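November 15, 2019
Drudari sim, planner notes

Picked up where In-ho left the approach planner. Two problems open: the IK seed flips the elbow on some descents, and the collision margin for the tabletop is read in the wrong frame.

Elbow flip
Seeding from the last commanded joints instead of home. Ran 403 random targets over the pad. Flips went from 72 to 2. Both that remain are close to the base, where the arm folds up tight. Saved the seeds to the Pareren folder so Elaheh can replay them.

Margin
The table height was taken from the world origin and the base offset was then added a second time. Fixed in the scene loader. Old configs still carry the wrong value and need regenerating before anyone compares runs.

Descent check
Stepped the solver to the bottom of the approach with the green target at the edge of the tan pad. Forearm close to vertical, elbow up, which is the branch we want. At this zoom I can't tell from the render whether the target is gripped or only under the fingers, so go by the contact log. 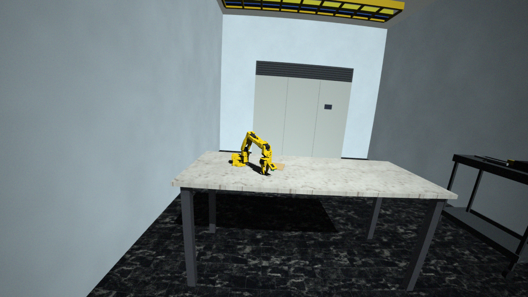

To do
- Raise solver iterations to 1,000 for the two bad seeds, see if they converge.
- Ask Touran whether the shadow pass can be turned off for the perception set. The arm's shadow falls across the marble behind the gripper and the colour mask may pick it up.
- Merge the loader fix once Saeed has looked at it.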